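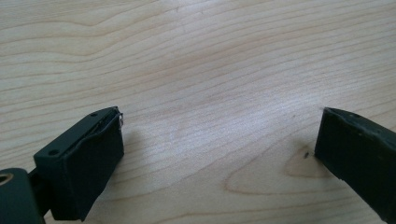

Support > Tables and desks > Marks and finish

Small dark spot in the tabletop, won't wipe off

Good morning all, and sorry in advance for the length of this! We bought the Gollby table in March, the one in the pale wood finish, and on the whole we are very happy with it. The grain is lovely, all gentle ripples, with one big oval loop that my daughter calls the pond. My trouble is a tiny dark brown speck right by the upper edge of that loop. I took it for a tea splash and went at it with a damp cloth, then washing-up liquid (only a drop), and it hasn't budged. Is it a stain, or is it part of the wood? I daren't try anything stronger.

Grigore Tănase, Elerham support, 29th June
Thank you for such a careful message, and I'm so glad you like the table. I can't promise from here, but a speck sitting beside a loop like yours is very often a little knot. Could you run a fingernail over it for me, and look at it from a low angle by the window? Please keep polish and scouring pads well away in the meantime.

Reply from customer
Done, with my reading glasses on. It feels perfectly smooth and there's no ring round it. I gave it 2 goes to be sure.

Grigore Tănase, Elerham support
Then I'd leave it be and enjoy it. I'll keep the ticket open for up to 9 days in case you notice it spreading.

Status: waiting on customer
2 comments · 2 shares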